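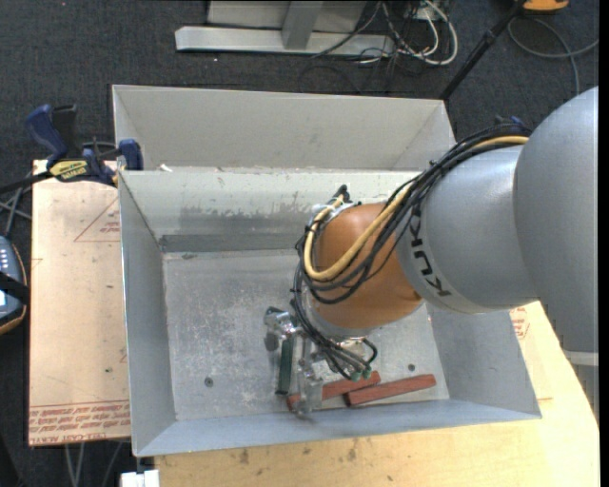
Slide 1: the grey bin, with one green block and two red ones on the floor of it.

Right, hello everyone. Leave this one up while people find seats. Don't start talking over the coffee queue like last time.

I'm Shiuli Amarasinghe and I'm going to talk for twenty minutes or so about putting blocks in bins. I know. Stay with me, I've done this at Tillimer for years and I still think it's the most interesting bit of the whole place.

Start with the bin. Sheet metal, tall sides, and the sides slope, so anything you drop near the edge ends up further in than you meant. Look at the floor of it, all scratched and mottled. I love that floor! Ask the room: who still has a nice clean plastic tub at work? (Hands up. Wait for hands.) When we switched from plastic, Haf Craddock told me the noise would drive us all out of the building, and for the first week in February she was right.

Now the blocks. Green one stood nearly upright, the two reds lying down and tipped up a bit to the right, one in front of the other. That's three blocks in a big bin and already you've got one partly hiding another. Point at the reds. Pause here, let people look.

This is my main grumble about how we teach sorting. We hand people a tidy tray and a colour chart, they do it perfectly, and then they go out on the floor and find a heap. Blocks lean. They stand on end. The one you want is behind the one you don't.

Story about the Namisel order – keep it short! 627 blocks, two colours, and the customer wanted them packed by colour in boxes of 80. Jihad Akl worked it out on the back of a delivery note: seven full boxes and a sad little eighth with 67 in it, and that was before you split the colours. We spent longer arguing over part boxes than we did sorting. In the end we rang them up and they said oh, mixed is fine for the last one. So, ring them up first.

Next bit is what we changed. Smaller loads. We used to tip 2,000 in at once, right up the sloping sides, and the bottom layer never saw daylight until the afternoon. Now it's 194 at a go, which is just what fits in the old Mrema crates, no cleverer reason than that. You can see the floor much sooner and you stop missing the odd one in the corner.

Mention corners. Blocks slide down into them and sit flat against the wall, and they're a pain to get hold of. Viola Ruggiero nudges them out towards the middle before she picks up anything else. I was sceptical, now I do it too.

Thank Adhiambo Barasa for the crates. Questions – if somebody asks about the Zena bins, say we've only had them a fortnight and offer to email.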